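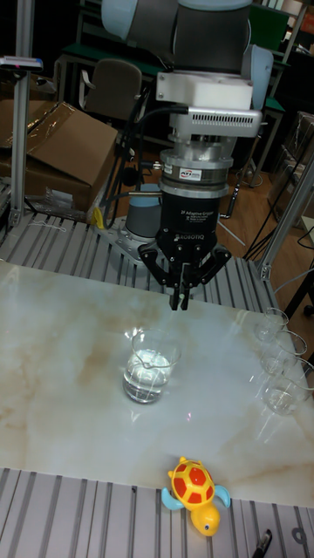

Finlay Dow asked whether the Fisthorpe rainfall readings could be merged with the Correia ones without conversion. They cannot. Fisthorpe reports in tenths of a millimeter, Correia in whole millimeters, and the merge script does not check.

# Sarnamus rain gauge tables

Daily rainfall totals from 26 manual gauges, transcribed from paper observer sheets. Version date 2025-03-25.

## Contents

- `daily.csv`: one row per gauge per day
- `gauges.csv`: gauge ID, elevation, rim height, opening date
- `notes.csv`: observer remarks, transcribed as written

## Fields in daily.csv

- `gauge`: matches `gauges.csv`
- `day`: the day the reading was taken. Rain is credited to the previous day only if `shifted` is 1.
- `depth`: in the unit given in `unit`
- `flag`: blank, T (trace), A (accumulated over several days), M (missing)

Trace values are stored as 0 with flag T. Do not drop them when counting wet days. Accumulated totals sit on the last day of the run, and the earlier days carry M.

## Known problems

The sheets for gauge 165 were copied by hand after water damage, and 2 pages are out of order. Myrto Deligiannis re-keyed them in March; the old rows are kept in `notes.csv`.

Elevations above 700 m were read from a contour map and have not been surveyed. Snow was melted and measured at some high gauges and left out at others. The remarks usually say which, but spelling varies ("melted", "mltd", "thawed").

## Loading

Run `piler load daily.csv --unit mm`. Piler 2 or later is needed for the flag column. Older versions read T as text and stop.

## Corrections

Send the gauge ID, the day and a scan of the sheet to Kumudini Samarakoon. Corrections without a scan go into `notes.csv` only.

Related items
Fisthorpe stream levels
Correia monthly evaporation
Observer sheet template
Piler change log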